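4. Sorting habits in shared laundry rooms

4.1 Setting and sample

We talked to people in two apartment buildings, Plallow and Menon. Both have one shared laundry room on the ground floor and no machines in the units. Plallow has 217 residents on the lease list, Menon is smaller and we never got a clean list from the manager. Interviews ran from January until the diary sheets came back. Most were done in the laundry room itself, standing up, while a load was going. People talk more freely there than at a kitchen table and they also leave in the middle of a sentence when the dryer buzzes. Several of our transcripts just stop.

Diary sheets were one page, one line per load: what went in, what was held back, why. We got 276 usable lines. A line was dropped if the "what went in" box was blank or said only "clothes". Handwriting was a problem in Menon. Dunne and Petrenko read every sheet separately and then compared; where they disagreed Shirazi made the call.

4.2 Sorting by color

The textbook rule is whites, lights, darks. Almost no one we spoke to follows it as written. What people do depends on the price of a load and on how many machines are free. In Plallow the machines take coins and residents wait until they have a full drum, so the piles get merged. Gray goes with white if the gray is old. Jeans go with anything if they have been washed enough times, and "enough" was never defined the same way twice. One resident keeps a separate bag for what she called the in-betweens and washes it last, with whatever room is left.

Menon uses a prepaid card and the load price is lower. More small loads there. But the sorting is not stricter, which we did not expect. The extra loads go to people, not colors - one load per child, one for the father's work clothes, one for bedding. Pelupessy (field notes) calls this sorting by owner. It makes folding easier and it stops arguments about socks. Color only comes up when something has gone wrong before.

Red is the exception in both buildings. Nearly every household had a red story, usualy a pink shirt or a pink set of sheets, and the rule that came out of it was still in force years later. Some households wash red alone. Some wash it with darks but only in cold. One man had stopped buying it. See Figure 3. 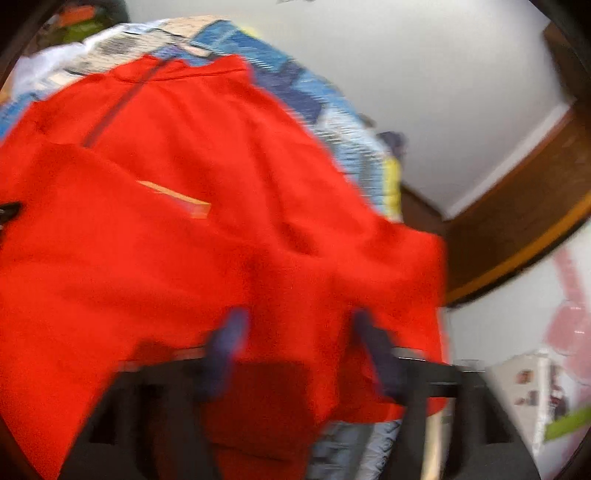

Figure 3. Red garment.

A held-back item stays out of the load but it does not go back in the closet either. It sits. Residents named the bottom of the hamper, a hook on the bathroom door, the back of a chair. In the diary sheets held-back items turn up again two or three loads later, sometimes never. We think a fair share of what people call "the stuff I never wear" is really stuff they never found a load for, but the sheets can't settle that and we leave it alone here.

4.3 Care labels

Short section because there is little to report. Labels are read once, at purchase or at the first wash, and then not again. Many are cut out because they itch. Residents who grew up doing the family wash trusted their hands over the label - rub the cloth, wet a corner, look at the towel. Jugah's earlier work in Dandau found the same in homes with no machine at all. Younger residents asked a parent by phone. Two said they had searched for the symbols online and given up.

4.4 Limits

Two buildings, one city. The person who filled in the sheet was the person who did the wash, so we have nothing from the people whose clothes were being sorted, and in Menon that is a real gap given what we said above on sorting by owner. Diaries also change behavior. At least one resident told us she had begun seperating towels once she had to write it down. We did not correct for this.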